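Garage Gym Care: Tips for Lifters Who Train at Home
Posted 1/8/21 in Home & Gear

A commercial gym pays people to wipe, oil and tighten things. At home it falls to you. These are the jobs I do in my own garage in Valtport, where I have trained for bodybuilding shows for 11 years. Most of them take a few minutes and need nothing you can't get at a hardware store.

Barbells

Chalk holds moisture against the steel, so brush the bar after any session where you used it. A stiff nylon brush is fine for chrome and stainless. Don't use a wire brush on a coated bar. It takes the finish off along with the chalk.

Once a month, lay the bar across the rack, put a few drops of light machine oil on a rag and wipe the shaft end to end. Let it sit overnight, then wipe it with a clean dry rag. The knurling should feel dry when you grab it. If it feels slick, wipe it again before you pull anything heavy.

For the sleeves, stand the bar on one end and put a drop or two of oil where the sleeve meets the collar. Spin it by hand and lean it in a corner for a while, then flip it over and do the other end. Put newspaper under it. If a sleeve still grinds after that, take the end cap off and clean out the old grease.

Light surface rust comes off with a nylon brush and oil. On bare steel you can go to fine steel wool. Never store a bar in a rack with plates on it for weeks at a time, and don't leave it on a concrete floor overnight. Concrete sweats.

Plates

Iron plates chip and the chips rust. Scrub the spot, dry it, and touch it up with enamel from a spray can, sprayed into the cap and put on with a cheap brush. If you want to repaint a whole set, hang the plates on a length of pipe between two sawhorses so you can get both faces in one go. Use thin coats. Thick paint in the center hole will make the plate stick on the sleeve.

Rubber plates only need soap and water. Skip the tire shine and anything else with silicone in it. It looks good for a day and then you can't hold on to the plate.

Weigh your plates if you care about small jumps. Older iron can be off by a pound or more. I write the real weight on the back in paint marker and pair up the ones that match.

Benches and upholstery

Sweat is what ruins vinyl. The salt dries in the seams and the stitching goes first. Wipe the pad down after every session with a damp cloth and a drop of dish soap, then a dry cloth. Bleach wipes and straight vinegar will make the vinyl crack sooner.

Small tears can be closed with a vinyl repair patch from an auto parts store, put on from the inside if you can get under the cover. For anything longer than a finger, take the pad off and recover it. You need a staple gun, a flat screwdriver to lift the old staples, and a piece of marine vinyl bigger than the pad by a hand's width on every side. Pull from the middle of the long sides first, then the short sides, and leave the corners for last. Warm the vinyl with a hair dryer if it won't stretch.

While the pad is off, look at the board underneath. If the bolts have chewed up the holes, put in T-nuts. I did this on a Brorkell flat bench that had rocked for years, and it has not moved since.

Bolts and moving parts

Go over every bolt on the rack and benches every few months. Use two wrenches, one to hold and one to turn. Mark each nut with a line of paint marker that runs onto the steel next to it. If the line no longer matches up, the nut has turned, and you can see it without putting a wrench on anything.

Check the safeties, the J-cups and the pull-up bar first. Those are the ones that hurt people. 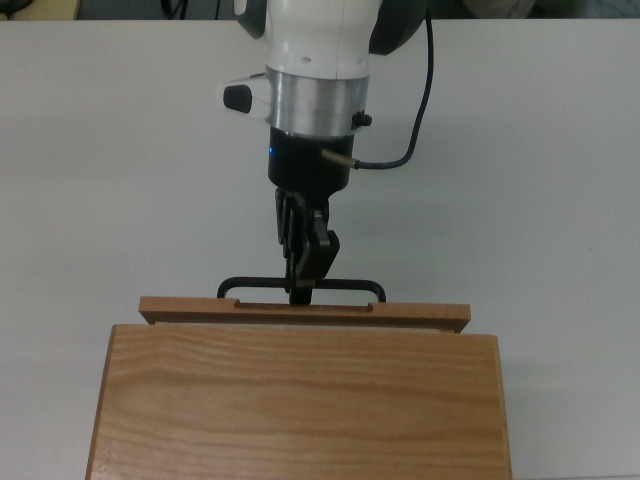
Pop pins and adjustment knobs get gritty. Pull them out, wipe off the black paste, and put a little white lithium grease on the pin only. Keep it off the uprights, where it will pick up dust.

Cable machines need attention in three places: the guide rods, the pulleys and the cable itself. Wipe the guide rods with a dry rag and then with silicone spray on a rag. Don't use regular oil on them. It turns to glue with the dust in a garage and the stack will start to hang up on the way down. Spin each pulley by hand with the weight off. If it wobbles or squeals, change the bearing before it eats the cable.

Run a rag along the full length of the cable with the pin out. If the rag snags, or you find a spot where the coating has split, stop using it and order a new one. Pay the most attention to the few inches next to each end fitting. A cable with 200 pounds on it doesn't give much warning.

Floors

Rubber stall mats smell when new. Lay them out in the driveway for a few days, scrub them with dish soap and a deck brush, rinse and repeat. In August this takes one weekend. In winter it takes a lot longer, so buy them in summer if you have the choice.

To cut a mat, put a strip of scrap wood under the cut line so the rubber opens up as you score it. Use a new blade and go over the line several times without pushing hard. A little soapy water on the blade helps.

Vacuum the mats before you mop. Mopping over chalk gives you paste. Lift one corner a couple of times a year and check for water underneath, mostly along the wall and by the door.

A simple deadlift platform can be built from two layers of plywood with the seams running in opposite directions and stall mat on the sides. Screw the layers together from the top and countersink the heads. Don't glue it unless you are sure you will never move.

Damp and dust

A cheap humidity gauge on the wall is worth having. When mine reads over half for more than a few days, I run the dehumidifier. Empty the bucket before you train and again after. If you don't have one, a box fan pointed at the rack does more than you would think.

New weatherstripping along the bottom of the garage door keeps out leaves, mice and most of the blowing rain. The kind that slides into a track is easier than the kind you nail on.

Mirrors

Posing mirrors don't have to come from a gym supplier. Glass shops often have pulled mirrors from closets and salons for very little. Rest the bottom edge on a J-channel screwed to the studs and use clips at the top. Mirror adhesive alone is not enough on a garage wall that gets hot and cold.

Hang them high enough that a plate rolling across the floor hits drywall instead of glass. Clean them with water and a bit of rubbing alcohol on a microfiber cloth. Spray the cloth, not the mirror. Liquid that runs down behind the bottom edge will turn the backing black.

For posing practice, put a light overhead and slightly in front of you. Side light hides the midsection, and you want to see what the judges will see.

Belts, straps and sleeves

Leather belts should hang flat from the buckle. Wipe off the sweat, let the belt dry away from heat, and use leather conditioner twice a year. A new stiff belt can be broken in by rolling it up, first one way and then the other, while you watch TV.

Wash knee sleeves and wraps in cold water with a small amount of detergent. Close any hook-and-loop first or it will grab everything else in the load. Hang to dry. The dryer kills the elastic.

Cotton straps can go in with the towels.

Shakers and tubs

A shaker that smells can usually be saved. Fill it with warm water and a spoonful of baking soda, leave it overnight with the lid off, then wash it and the lid separately. Take out the rubber seal if it comes out. If you leave shakers in the car, buy the steel kind.

Empty protein tubs are good for storing bolts, clips, chalk blocks and spare pins. Wash them and let them dry for a full day. Cut the label off and write what is inside on the lid as well as the side.

What to keep on hand

My repair shelf has light machine oil, silicone spray, white lithium grease, a nylon brush, rags, a paint marker, two adjustable wrenches, a set of hex keys, a staple gun, spare pop pins and a spare cable. Apart from the cable it all came to less than $100.

Compare that to what the equipment is worth. A modest rack, bench, bar and plates can run $2,000 now, and used prices are not much better. If you buy used, take the brush and the oil with you, and clean a few inches of the bar before you agree on a price. Brown dust wipes off. If you find pits under it, offer less or leave it there.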